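Desktop Chassis Internal Inspection – Checklist with Comments
Purba bench, Jadside workshop. Unit 357, open chassis.
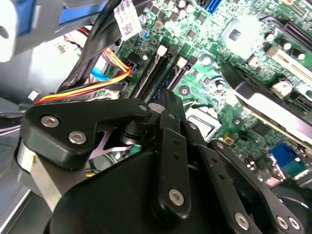
1. Before opening

1.1 Mains lead removed from the power supply. OK.
1.2 Power button held for 10 seconds with the lead out. OK.
1.3 Wrist strap clipped to bare metal on the chassis. OK. Clip jaws are getting weak; replacement requested from Paltdale stores.
1.4 Side panel off, screws in the magnetic dish. OK.
1.5 Peripherals disconnected and logged. OK. The network lead has a broken locking tab. Tagged, not returned with the unit.

Comment: the old version of this sheet had the strap check after the panel check. Use the order given above.

2. Chassis and edges

2.1 Cut edges around the drive cage free of burrs. Minor. One rough spot on the lower lip, dressed with a fine file and vacuumed.
2.2 No stray screws or washers in the base. OK.
2.3 Rear slot covers present and seated. Minor. One cover was bent outward and has been straightened. It will not survive a second bend.
2.4 Dust level. Moderate at the front intake, light elsewhere. Cleaned with the antistatic brush and vacuum. Fan blades held still during cleaning.

3. Motherboard

3.1 Board secured at all mounting points. OK. Screws checked by hand with the short driver, none loose.
3.2 Capacitors: no bulging tops, no residue at the base. OK.
3.3 No discoloration of the green solder mask near the power stages. OK.
3.4 Coin cell voltage. Low. Cell replaced, clock to be reset on first boot.
3.5 Main power connector fully latched. OK. The latch is stiff – press the tab in and pull on the connector body, never on the wires.

Comment: inspect 3.2 with the lamp held low from one side. Overhead light flattens the capacitor tops and a slight bulge is easily missed.

4. Memory slots

4.1 Both black DIMM slots inspected along their full length. OK.
4.2 White retention latches intact, upper ends. OK. No hairline cracks at the pivot under the loupe.
4.3 Latches move freely and hold in the open and closed positions. OK. The left latch needs slightly more force than the right. Within normal variation, recorded for comparison next time.
4.4 Contacts clean and evenly spaced. OK. Dry air only; no contact cleaner used.
4.5 Module seated with even pressure at both ends. OK. Reseated once as a check.
4.6 Cables near the left slot do not press on the latch. Minor. The bundle can drift toward the slot when the chassis is laid flat. One tie added, tail trimmed flush.

Comment: 4.6 was raised by H. Begay on an earlier unit of the same model, where a cable kept the latch from closing and the machine failed its memory test intermittently. The Draltivau service note does not mention it. Check it on every unit of this model regardless of fault history.

5. Cooling

5.1 Processor fan turns freely by hand. OK.
5.2 Heatsink fixings even. OK.
5.3 Thermal compound. Not inspected. Heatsink was not removed; temperatures at 7.4 do not call for it.
5.4 Rear fan. Fail. Bearing noise at low speed. Replaced from stock, same size and connector.

6. Cabling

6.1 No insulation damage where cables pass metal edges. OK.
6.2 Data cables seated and latched. OK.
6.3 Front panel leads match the header markings. Minor. Drive activity lead was reversed. Corrected.
6.4 No cable can reach a fan with the chassis upright. OK. Checked again after the tie in 4.6 was fitted.

7. Power-on test

7.1 Tools and dish clear of the chassis before connecting mains. OK.
7.2 Unit starts on first press. OK.
7.3 Full memory reported at setup screen. OK.
7.4 Processor temperature stable at idle after 10 minutes. OK.
7.5 Memory test, 4 passes. OK, no errors.
7.6 Clock set, boot order confirmed. OK.

Comment: run 7.5 with the side panel fitted. An open chassis runs cooler and can hide a marginal module.

8. Items carried forward

– Wrist strap clip at this bench, see 1.3. Do not use after the end of April if the new one has not arrived. Borrow the strap from the test bench.
– Left memory latch, see 4.3. Compare at next inspection.
– Rear slot cover, see 2.3. Order one spare with the next Paltdale request.
– Noisy fan from 5.4 goes in the scrap bin with its lead cut, so that it does not find its way back into stock.

Result: passed with minor items. Return to user.
Inspected by: H. Begay
Next inspection: at the next memory or drive change, or on a reported fault.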